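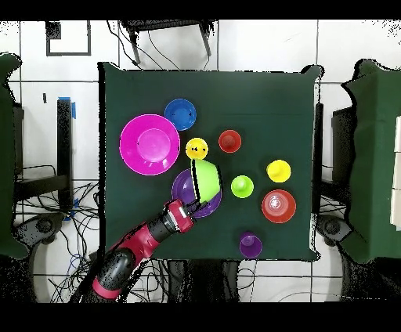 Chapter 4
Clearing and Stacking: Plastic Tableware in Small Dining Rooms

From Kitchen and Table Work, A First Course
Kgomotso Naidoo

Start with the table after a meal. Cups everywhere. Bowls near the cups, a plate under a bowl, one cup sitting inside something it doesn't belong in. Colors all mixed up. Most new helpers walk up and grab whatever is closest. Then they have a bowl in one hand, a cup in the other, and no place to set either of them down.

This chapter is about what to do in the first minute. Chapter 5 covers washing, chapter 6 drying and shelf storage. If you skipped chapter 3 (table linen), go back and read the part on cloth corners at least. A rumpled corner tips cups, and we will be using cloth-covered tables all through this unit.

What you need to know already

Names of the basic pieces – bowl, cup, plate. The difference between nesting and stacking. Nesting means one piece goes down inside another of the same kind. Stacking means one sits on top of the other, and how well that works depends on the rims and bases. Cups with sloped sides nest. Straight-sided cups mostly don't, and they get stuck if you push them.

Words for this chapter

Base: the flat part a piece stands on.
Rim: the top edge. Raised rim on a plate, wide rim on some bowls.
Rider: any small piece left sitting in or on a bigger one.
Home pile: the first pile you make, where everything of that kind goes.
Scrap bowl: the one bowl you give up for leftovers and wet napkins.

Sort by kind or by color?

Students argue about this every August when the new group starts. Both work. They are good for diferent things.

By kind is faster. Bowls with bowls, cups with cups, plates at the bottom. The stack is steady and it goes straight to the sink. Use this at the end of a busy lunch.

By color is slower but better for checking sets. Say your dining room gives each child one color: pink bowl, pink plate, pink cup. Sort by color and a missing cup shows up right away. Sort by kind and you won't see it until the shelves are done. By then the cup is under a bench somewhere.

In the dining room used for the exercises in this book, the Grivmont day center, the stock list runs to 1,238 plastic pieces in mixed colors. They clear by kind, wash, then sort by color at the shelf. Two sorts, yes. It still comes out quicker for them.

The first minute

1. Look before touching. Find the biggest bowl and the flattest plate.
2. Lift off the riders. A cup left in a bowl comes out first, a bowl lying across a plate comes up before the plate moves.
3. Clear one corner of the table. That is your working space.
4. Plates down in the corner. Bowls next, biggest at the bottom.
5. Cups last, in their own home pile. Never on top of the bowls.

Step 2 is the one people rush. Pick up a plate with a bowl still tilted on it and the bowl slides. Plastic won't break but whatever was in it goes on the cloth, and now you have laundry to.

Holding the pieces

Bowls by the outside wall, near the edge. Fingers out of the inside – same rule as for glasses. A bowl lying on its side can be picked up by the lower edge and turned upright as you lift. Cups by the lower half. Clear cups need a second look, they are easy to miss when they're inside a bowl with a shiny finish.

Case: Soylu House

A lunch room with 39 seats, two helpers, one sink. Helpers cleared seat by seat, carrying each person's pieces over separately. Seventeen minutes start to finish. They switched to clearing by kind with one home pile per table. Shorter walk, fewer trips, and the sink person got all the cups at once. We come back to Soylu House in chapter 6 when the shelves get changed.

Before you read on

Set a small table at home with mixed cups and bowls, at least two colors of each. Clear it once by kind. Set it again, clear it by color. Write down where your hands got stuck. Bring the notes, we use them in section 4.1.

This site uses cookies to remember your reading place. Accept all | Manage settings

4.1 Nesting order

Begin with bowls. Put them in a row by the width of the rim, widest on the left. The base of each one has to fit inside the one before it. If it doesn't, start a second pile.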